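Snack swap bags — what goes in first?

Forum > Swaps and Care Packages > Packing

urniten_mail
Posted 27/08/2020

I'm putting together paper gift bags of snacks for the August swap and I'd like to hear how other people load theirs. My limit is 286 grams of contents per bag, set by the organizer so that everyone gets the same deal. Hard candy eats that up fast. Chips take all the room and weigh nothing.

What I've been doing is hard candy on the bottom, wrapped stuff in the middle, anything crushable on top. Last month two people told me their cookies arrived as crumbs anyway, so something is wrong with my order or my bags.

The candy I'm using is the Fox's fruit one. I like it because the bag is bright and people recognize the name.
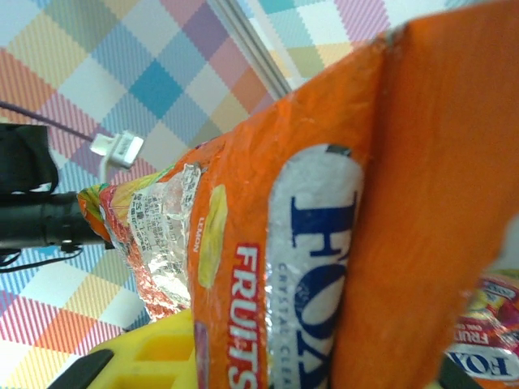
Fox's Crystal Clear Fruits, the orange bag

So: candy flat on the bottom, or standing up along one side?

sandton_jo
Flat on the bottom. Heavy things low, same as groceries. If it stands up it will fall over the first time somebody sets the bag down hard, and then it lands on your cookies.

Lukoševičius
I disagree. A bag of hard candy is lumpy. Lay it flat and nothing above it sits level. I stand mine against the back panel and put a box next to it so it can't slide. The box does the work.

sandton_jo
That only helps if you have a box. The list in the first post doesn't have one.

urniten_mail
No boxes, correct. Everything this time is in soft packages. I could add a box of tea but that cuts into the 286.

tromia
Shake the candy bag sideways before it goes in so the pieces spread out. Then flat works fine. I've done it that way for four swaps and had one complaint, and that was about the flavor.

Also check the ends of the packages. The crimped edge on candy bags is stiff and it will poke through thin paper if you jam it into a corner. Fold it under.

urniten_mail
Good point about the ends. I had one split at the corner and blamed the mail.

As for the bags, they're white paper gift bags with "LOVE LIFE" on the front and a little red flower over it. They have thin white handles and they're open at the top, so there's nothing to close them with except tape.

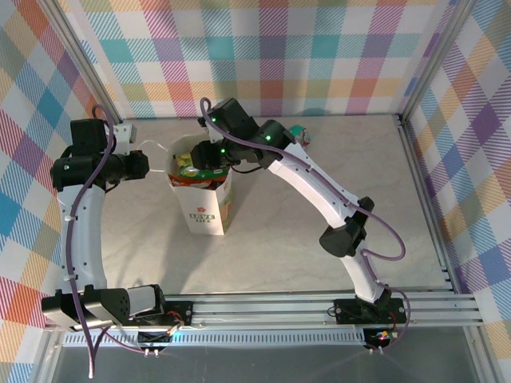

I've been leaving the small packets until the very end and tucking them into whatever gaps are left. The trouble is that I forget one, seal the bag, and find it on the table afterward. Then I have to peel the tape, and the tape takes the print off with it.

Deividas Butkienė
Put the small ones in first. They go down into the bottom corners and you don't have to think about them again. I used to save them for last and had the same problem with the tape.

Lukoševičius
Then the person opening it never finds them. My sister threw out a bag with two packets of drink mix still in the bottom.

Deividas Butkienė
Write a list and put it in the bag. I put one in every bag I send.

tromia
A list is good, but I'm with Lukoševičius on the small stuff. Put it on top where it gets seen. Use washi tape instead of clear tape and you can reopen the bag without tearing anything.

sandton_jo
Are these going inside a mailing box or are you handing them over? It makes a difference. If they're mailed, I'd fold the handles down inside. They catch on things.

urniten_mail
Mailed, two bags to a box, with paper between them. I hadn't thought about the handles.

I'll try candy flat and spread out, ends folded under, small packets on top, and a list. If the cookies still break I'm going to leave cookies out of the next round.

Lukoševičius
Still think you should stand the candy up. Try one of each and send me the flat one.

urniten_mail
Fine, you get the flat one. I need your address again, the one I have is from the old sheet.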